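Unit 7: Site Demonstration, Hand-Held Gripper Work
Handout for the November visit
Prepared by Nathalie Beaulieu

Read before the lab session. Bring your notes from Unit 2 on parallel and pivoting jaws.

1. Purpose of the visit

The group attended a demonstration of tabletop pick-and-place with hand-held grippers, led by Marlene Girard of Stokon. The task is clearing: the operator moves small household items from a table into a plastic container. The aim was to relate jaw geometry and pad material to the choice of grasp. Arm kinematics are covered in Unit 14.

2. Terms used

Jaw: one of the two moving members of the gripper.
Pad: the compliant surface at the inner face of the fingertip.
Opening: the distance between opposed pads.
Approach: the path of the tool from free space to first contact.
Clutter: any item within the approach volume other than the target.

3. Object set

The set mixes rigid blocks, small cartons and a few awkward shapes. The bricks have studs on one side and a hollow on the other, so the available contact faces depend on how the brick came to rest. Stacked bricks should be treated as one body until the joint between them has been tested. The dental floss container is small and needs a low approach. The wire ring is the hardest item in the set: very little height, and almost no face for a pad to meet. The glass bottle with the silver cap can be taken at the body or the cap; compare the two for slip.
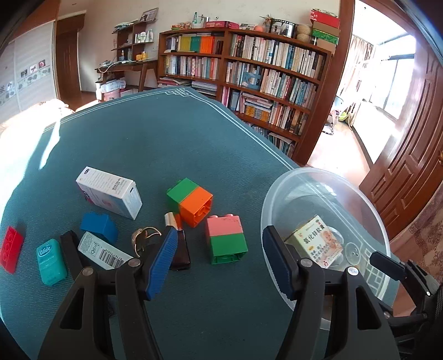 4. Approach and opening

4.1 Open the jaws before descending. Opening late, close to the table, pushes neighboring items.
4.2 Align the pads with two opposed faces of the target. On a brick, prefer the plain side walls to the studded face.
4.3 Stop the descent when the pads are below the center of the object and still clear of the cloth.
4.4 Close at constant speed. Do not correct the wrist angle during closure.

5. Working at the container

A rim limits the tool angle. For an item lying inside, the fingertips have to pass over the wall and straddle the target without touching the side. A steep approach is normally the only one available near the wall; toward the middle there is more freedom.

With two grippers at one basin, the operators need an agreed order. One tool may hold its item at the rim while the other works on the floor of the basin. The holding tool stays still until the inner tool has withdrawn. Transparent walls also make edge detection harder in the recorded views, a point Girard returned to twice during questions.
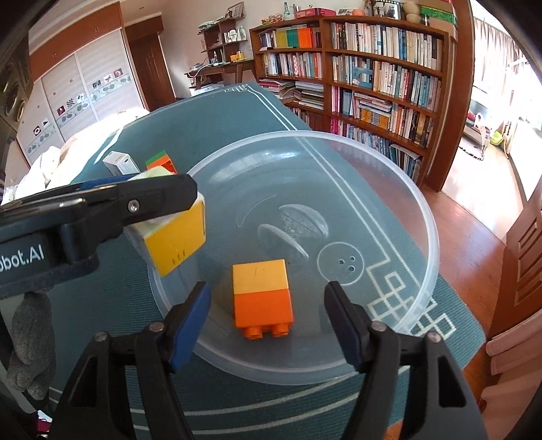
6. Failure types

Edge grasp: the pads meet only a corner and the item rotates on lifting.
Split: a stack separates under load. Log as a failure even if one part is delivered.
Sweep: the target or a neighbor is displaced before contact is made.
Rim strike: any contact between tool and container wall.

7. Data for the exercise

The log file for this unit has 2,422 entries, one per attempted grasp. Columns are object class, approach angle, opening at contact, and outcome. Exclude entries with no outcome code.

8. To hand in

a) A table of failure type by object class.
b) One page on whether pad compliance or jaw opening better explains the edge grasps.
c) A sketch of a two-tool sequence for a container with a high rim, with the waiting position marked.

Further reading: course reader, Bouchard, chapter 2.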